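Mikach Street back room – the small stuff

28 February 2020
Posted in: Rooms, Desks & phones

Quick gallery this time, no long write up. The back room at the Mikach Street place is nearly done being sorted and I wanted it on the page before everything gets shuffled again. Mostly furniture, a phone, some odds and ends. Captions are short, typed on my lunch break, sorry.

For anyone new – this is the room we took over from Pacheco Print when they moved upstairs. Came with the brick wall and not a lot else. 2 weekends of hauling so far, a third one coming.

The phone table
Small, white, square. Pushed right up to the brick. Went back and forth on whether a table this size was worth keeping and yes, it is. White desk phone lives on it, gray buttons, speaker grille on the left. Cream handset. Everyone picks it up, everyone. Something about a handset with a bit of weight to it.

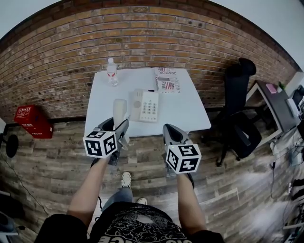

Anyway the phone is staying. Line isn't hooked up yet, Cakura are supposed to come out and do the jack. They said morning. They always say morning. Until then it's just nice to have on a table, and it saves me finding a box for it.

Water bottle
Clear one, white cap, red and white label. There is always a water bottle. Recycling is by the stairs, people.

The paper pile
Back right corner of the table. American flag on it, black and red lettering. Needs to go in the tray with the other reading stuff, havent got to it. If you want something from the pile take it, if you don't want it please don't add to it.

Red crate
Plastic, white printing on the side, sits on the floor against the wall to the left of the table. Good crate. I want 3 more the same and can't find them anywhere, the Drulteditz catalog has blue and that's it. Blue next to that brick, no thank you.

The chair
Black mesh, tall back, headrest, five legs on casters. Best seat in the building and I will fight for it. Rolls fine on the planks. Too big for the little table if I'm being fair about it, but it parks next to it ok and you can turn round and grab the phone.

Floor
Wood-look planks, gray and brown, kind of weathered. Hides dust like nothing else. Sweep it anyway – the sweeping rota is on the door.

Cables
Yes, there's a black one going across the floor on the left. On the list. Clips are ordered, and I'd like them all run along the wall before the shelves go in.

What's left to do
Phone jack. Cable clips. Shelves (budget is $800 for the whole wall, so don't get exited). A lamp for the dark end. Somebody asked about painting the brick and the answer is no, the red-brown is the best thing in here.

More in the next batch, probaly the front room and the kitchenette if it's fit to be seen.

Filed under: back room, brick, desk phone, office chairs
2,168 views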